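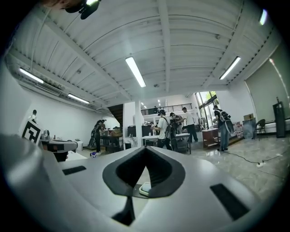

### 4.2 Dropped grasps near the marker board

**Figure 4.** View from the hand-held gripper in the Lukden hall, with the coded marker board and the arm at left.

The most exciting failure we found was also the quietest! Over 30 trials, the Skuruvton tracker lost its pose lock in two, both times while the gripper was turning away from the board. The controller kept using the old pose for 80 ms and the jaws closed early - no fault was logged. We were thrilled to reproduce it on the bench by covering the marker by hand. The arm now halts on any stale pose, and its status light changes colour.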